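Stories > Short Fiction > Summer Shelf > The Yellow Door

The Yellow Door

The bus to Bronside stopped running at six, so when Ívar Ragnarsson got off at the bottom of the hill with a suitcase in one hand and a sourdough starter in the other, he was staying whether he liked it or not. He liked it! He liked it before he'd taken a step. There was the harbor, there were the gulls screaming their heads off, there was the long crooked street going up and up with washing strung across it, and at the very top, squinting, he could just make out the roof of the bakery he had bought over the telephone.

He had never seen it. He had seen one letter from the lawyer, and he had heard his aunt's opinion, which was that a man who spends his savings on an oven he has never met deserves whatever comes out of it.

"You're the baker," said a woman sitting on an upturned crate by the bus stop. She was shelling peas into her lap.

"I am! How did you know?"

"You're carrying dough like a baby."

He looked down. He was, a bit. He had walked off the ferry that way too, and a man had offered him a seat.

Her name was Fogh. If there was another name to go with it she didn't offer it, and in all the time he lived in Bronside he never heard anyone use one. She put the peas in her coat pocket, picked up his suitcase without asking and started up the hill at a speed that had him panting by the second bend.

"The last baker left in March," she said. "The one before that lasted a winter. It's the oven."

"What's wrong with the oven?"

"It sulks."

The key stuck, then gave. Inside it smelled of old flour and soot, and under that, very faintly, of caraway, and Ívar stood in the middle of the floor and breathed it in with his eyes shut. There was a long table worn into a dip on one side where somebody had kneaded for most of a lifetime. There were racks and a scale and a row of hooks. And at the back, taking up the entire wall like a whale that had come in for the night, was the oven. It had an iron door with a word cast into it in raised letters: SKALLETTI.

"Oh," he said. "Oh, you beauty."

"You say that now," said Fogh, and went home to cook her peas.

He lit it that same evening. It took three tries and most of a newspaper, and then the fire caught and roared up so suddenly that he laughed out loud. He fed the starter. He mixed his first dough at ten at night with the window open, and he slept on the flour sacks and got up at four, and the loaves he pulled out at dawn were black on the left, white on the right and raw in the middle.

He ate one anyway. Well, he ate the edge between the black part and the white part, and that was glorious.

The next day was the same, and the day after that. He moved the loaves left and he moved them right. He turned them halfway, he turned them twice, he built the fire in the front and then in the back. Customers came in the first morning out of curiosity, and they were kind about it, and on the second morning there were fewer of them and they were still kind. By the end of the week it was only Fogh, who bought a burnt loaf each day and took it off under her arm. He found out later that it went to her goat.

"I'm getting closer," he told her.

"The goat thinks so," said Fogh.

What you have to understand about Ívar is that he was having a wonderful time. He wrote to his aunt every night, long letters with drawings of the loaves in cross section, and he shaded in the burnt parts with soot from the actual oven. He had learned to bake in a big city kitchen where the ovens had dials, and if you wanted 400 degrees you turned the dial and there it was, and for eleven years it had never once surprised him. And now he had this great moody animal at the back of the room! He lay on the sacks at night listening to it tick as it cooled. He started to notice that it didn't tick evenly. There'd be a run of ticks on the left, quick as knitting, then a long silence, then one enormous clunk from somewhere up on the right.

On the ninth night the clunk was so loud that it woke him, and he got up with a candle and put his ear against the bricks.

Air was moving in there. He could hear it, a kind of low whistling, in and out. He followed the sound along the wall with his ear flat to the brick, past the hooks, past the racks, to the corner where the plaster had been patched, and there it was strongest, and a little cold breath came out of a crack and bent his candle flame sideways.

He was at Fogh's door before it was light, in his socks.

"There's another room," he said.

She looked at his socks. "There was a Sternon," she said after a while.

"What's a Sternon?"

"It's what they called it when I was small. The warm room. The oven heated it through the wall, and people went and sat in there in the winter. My grandmother took me. You brought your mending." She frowned, and he could see her going back for it, reaching around in the dark of seventy years. "There was a yellow door. I'd forgotten that. I couldn't have been older than five. They closed it up when the school got its stove, and then I suppose everyone just stopped thinking of it."

"If they closed it up, where's the heat going?"

They looked at each other, and then Fogh went to get a hammer.

It was only lath and plaster, and it came down in sheets. By seven there was a small crowd in the street, drawn by the noise and the white dust rolling out of the bakery, and by eight most of the crowd was inside with their sleeves rolled up. A fisherman carried out rubble in a herring box. Somebody's children had to be lifted down off the kneading table, twice. And when the last of the plaster fell there was a door behind it, low and narrow, the paint dull with dirt. Fogh spat on her handkerchief and rubbed at it in a circle, and the circle came up yellow, yellow as an egg.

Nobody said a word for a moment. Then everybody talked at once!

The room behind it had a bench running all the way along, and a stone floor, and high up in the wall a vent with an iron flap. The flap had rusted half off its pin. Every time the oven got hot the draft sucked it open, the heat poured away through the wall and out over the rooftops of Bronside, and when the pressure dropped it slammed. Clunk. For who knows how long that oven had been trying to warm the whole sky.

Ívar laughed so hard he had to sit down on the bench. He sat there covered in plaster, patting the wall with his hand. "You weren't sulking," he told it. "You poor thing, you were working twice as hard as anybody."

The fisherman fixed the pin with a bit of wire. It took him less time than it takes to boil an egg.

Then the walls wanted whitewash, so they got whitewash, and since the door had come up so nicely where Fogh had rubbed it she wouldn't hear of any other color going on it. She mixed the paint herself in a bucket and went on adding to it until it was right. She'd hold up the stick and squint at it. "More mustard," she would say, "it was more like mustard," and in went another spoonful of powder, and she painted the door, and with what was left in the bucket she did the door to the street as well.
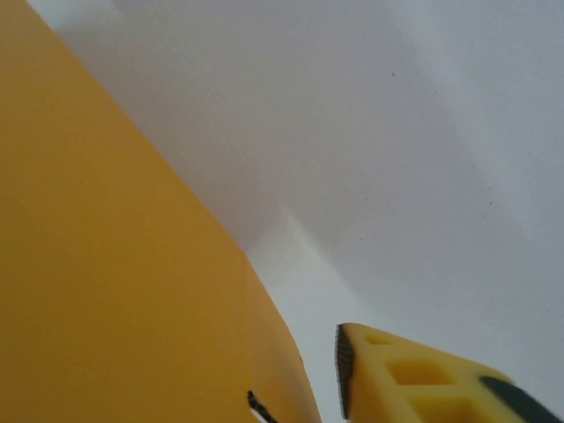 Mustard yellow against white.

The first proper batch came out on a morning in July. He had not slept. He had shaped the loaves at midnight, and turned them out and slashed them with his best blade, and slid them in one after another on the long peel, and shut the iron door and stood there with his hand on the letters. He listened. Tick, tick, tick, went the left side, and tick, tick, tick, went the right.

When he opened up again the smell went out through the street door and down the hill. It went past the washing, around both bends and along the harbor wall, and people who had meant to stay in bed got out of it. At 9:30 the line reached as far as the bus stop. Ívar could see it from the window, and he kept running out to wave at the people at the back, and then running in again to serve the people at the front.

The loaves were brown. They were brown on the left and brown on the right, and when you knocked on the bottom they sounded like a door with someone home.

Fogh came in last, with her crate. She carried it straight through the shop and into the warm room and set it down by the bench, though there was plenty of bench, and sat on it with her back against the bricks. She took a handful of peas out of her pocket. Ívar brought her the heel of a loaf, so hot that he had to toss it from hand to hand, and a dish of butter, and she ate the whole thing slowly without looking at him.

"Well?" he said. He was bouncing on his toes. "Well? What do you think?"

She wiped her fingers and started on the peas.

"The goat's going to be furious," said Fogh.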